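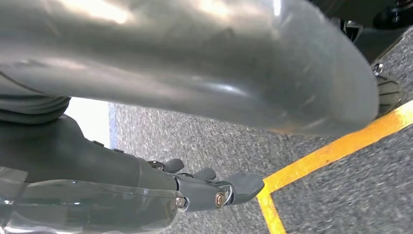

# Pre-construction condo: size on the contract doesn't match the marketing floor plan

**Pushpa Mittal**

I signed a reservation agreement for a one-bedroom unit in a mid-rise project, Gristcombe, being built by Dasunus on the north side of Ositcombe. The brochure lists the unit at 600 square feet. The draft purchase contract I received in May lists 556, a difference of 44 square feet. The price did not change.

The sales office says both figures are correct and that they are "measured differently." I have 70 percent of the reservation deposit still refundable until I sign the full contract. The contract also has a clause allowing the developer to vary the final area "within reasonable tolerance" with no adjustment in price.

1. Is it normal for the two figures to differ this much?
2. Does the tolerance clause apply on top of the lower figure?
3. Can I ask for a price per square foot to be written in?

The building has 289 units, so I assume they will not rewrite the contract for one buyer.

---

**slabedge**

Two measurement methods are in common use for condos. The gross method runs to the outside face of exterior walls and to the centerline of the walls between units. The net method (sometimes called "paint to paint") runs to the interior finished surfaces. Brochures tend to use gross. The legal description of the unit is often closer to net, depending on how the declaration defines the unit boundary.

A difference of 44 on 600 is a little over 7 percent. On a small unit with thick party walls and a structural column or two, that is within the range I would expect. It does not prove the brochure is accurate. Check the following:

- The definition of "Unit" in the draft declaration. It should state where the boundary falls.
- Whether the brochure figure includes the balcony. If it does, the interior loss is a separate question.
- Whether mechanical shafts inside the unit outline are counted. They are usually common elements.
- The dimensioned plan attached to the contract. Add up the rooms, closets and hallway yourself. If the total is well under 556, ask for an explanation in writing.

On your second item: as you quote it, the tolerance would run from the contract figure, so yes, the finished unit could be smaller than 556. "Reasonable" with no number attached is weak drafting. Ask for a fixed percentage and a price adjustment beyond it. Developers do agree to this by addendum, which leaves the master contract alone, so the unit count doesn't matter much.

Have a local real estate attorney read the declaration before the refundable period ends. Rules on pre-construction disclosure vary by state.

---

**Abdelaziz**

Mine was the same, brochure bigger than the contract. Different developer. I signed and it was fine. The bedroom takes a queen bed and that was all I cared about.

I would worry more about the completion date than the area. Mine slipped twice.

---

**tworivers_closing**

Agree with slabedge on the addendum. One correction on the third item: a stated price per square foot can work against you if the final survey comes in larger, as the adjustment may run both ways. If you ask for it, ask for a cap on any increase in the same paragraph.

Also, keep the brochure and the email where they said "measured differently." Many contracts have an entire-agreement clause that excludes marketing material, but some state disclosure laws still give it weight. If the sales office only told you by phone, send them an email restating it and ask them to confirm.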